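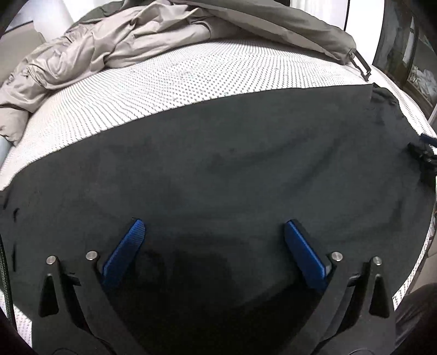 Dranon hand gripper kit - worth the money or not?

Forum: Home Automation and Robots > Kits and Tools > Reviews

khoa_q wrote:
Right, I've had the Dranon hand-held gripper for long enough to be rude about it with some authority. For anyone who hasn't been following, it's the one you hold yourself and squeeze, with a camera on top, so you can record yourself doing chores and feed the lot to whatever arm you're trying to train. My arm is a second-hand Swai and it currently knows how to do nothing, so we are well matched.

Bed job in the picture. Dark cloth on the mattress, and the plan is to get it picked up by the edge and folded in half.

Good points first. The fingers are flat black plates with blue pads on the inner faces, and on cloth they do their job. I can get hold of a single layer most of the time. The trigger is smooth and the software saved every recording I made, including the ones I'd rather it hadn't.

Bad points: the manual. Page one welcomes me to the Dranon family. Page two is the warranty. There is no page three.

Price was 2,768 kroner with two sets of spare pads. My wife has seen the figure and we've agreed to call it a hobby.

baldursdottir_i wrote:
Is that the older finger or the newer one? I've got the older one and mine hasn't got the triangular cutouts in the plates.

khoa_q wrote:
Newer, I think. The box said nothing, in keeping with the manual. The cutouts are below the screws, one on each finger. I assume they save weight. They certainly collect fluff.

frida_r wrote:
I'm going to be the miserable one. I had this kit on loan for a month in February and sent it back. On hard things (mugs, tins, the remote) it was fine. On bedding my wrist gave up well before the software did. Try a duvet cover for an hour and tell me it's a nice bit of kit.

Also, you've got a jacket and a blanket on the bed with it. For training I'd clear everything off except the thing you're folding.

khoa_q wrote:
The bed has always got a jacket on it, Frida. If the arm can't cope with a jacket it can't cope with my house.

hoklam wrote:
I'm with Khoa on that one. I cleared my bed for every single recording, very tidy, and ended up with an arm that could fold a cloth on a perfectly bare bed and went to pieces when somebody left a sock out. Did the whole lot again with the mess left in. 90 recordings and a much better arm.

frida_r wrote:
You did it again with mess in after you'd got the clean set working. Starting with mess is how you spend a weekend wondering which bit is wrong.

hoklam wrote:
Fair. I did spend the weekend that way as well, mind you.

heidrun_h wrote:
Has anyone compared it with the Levach? Same idea, softer pads, costs less. I use one for towels and it's decent, but the pads go shiny and then it can't hold anything thinner than a bath mat.

baldursdottir_i wrote:
Had both. The Levach is lighter in the hand and I'd pick it for anyone with Frida's wrist. The Dranon grips thin cloth better and the pads last. Wipe them with a barely damp rag and don't use anything with softener in it. I did, and for two days I owned a very expensive pair of sugar tongs.

khoa_q wrote:
That would have been good to know before I washed one set with the pillowcases.

frida_r wrote:
You put them in the MACHINE?

khoa_q wrote:
There is no page three, Frida.

heidrun_h wrote:
Dirik do replacement pads that are meant to fit. I haven't tried them on a Dranon so check the screw spacing first. It's two screws a finger on yours by the look of it.

khoa_q wrote:
It is. I'll measure and report back.

hoklam wrote:
While you're at it, put a drop of thread lock on those. Mine worked their way out and I found one in the bed, with my foot.

khoa_q wrote:
Edited 16th August: Dirik pads fit, but the holes need a bit of persuasion with a file. Grip on cotton is the same as far as I can tell, on anything shiny slightly worse. I still say buy the kit if you're doing cloth. Frida still says don't. The Swai can now lift a corner and put it down again somewhere else.

frida_r wrote:
So can my cat, and she was free.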